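J'ai un faible pour les goûters qui traînent, ceux qu'on pose sur la table vers seize heures et qui tiennent encore à dix-neuf, parce qu'on parle, qu'on se ressert et qu'on remet les devoirs à plus tard. À Sotstead, où j'ai vécu (700 habitants, une seule boulangerie !), on ne demandait jamais l'heure **avant** la dernière miette.

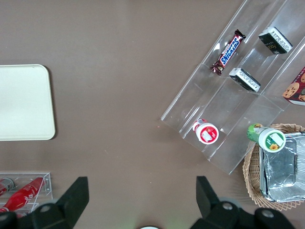 Une lectrice m'écrit que tout cela est bien joli, mais que chez elle le goûter qui dure tue le dîner, et que la soupe finit au frigo. Je la comprends, vraiment. Seulement, la soupe se réchauffe très bien le lendemain, et moi je garderais la conversation.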